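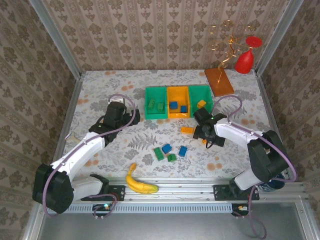
Notebook 4, p. 38

May, 14:10. Tevano two-arm kit, loan unit, review for Poojary. Brick sorting by color into the three-bin tray, green bins outside, orange-yellow in the middle. Cloth left on for all runs. Vendor default policy, no retraining.

Block A, 60 attempts, right arm only. 33 picks on first close. Most misses were bricks lying against a neighbor; the fingers land on the studs and push. Kumaresan wants the approach height raised before we blame the vision.

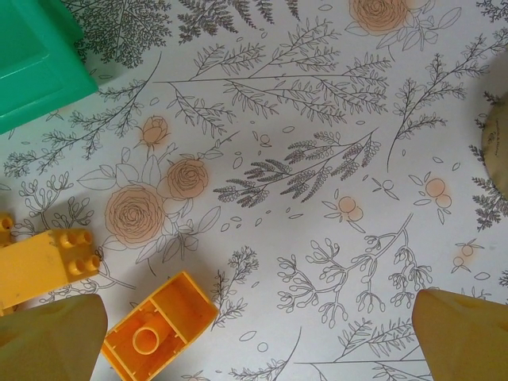
Second problem is the wrist view. The detector returned 16 false boxes on the peach flowers in the print, all low confidence, none on the fern parts. Raising the threshold removes them but also drops bricks lying hollow side up. Left at default for now.

Nornunus calibration tool: run twice, same offsets both times. The manual skips the step for the second arm. S. Wallner has asked Tevano for the missing page.

To do: repeat block A with new approach height. Left arm after that. Check cable slack at full reach. Price of spare fingers from Stiltora, still no quote.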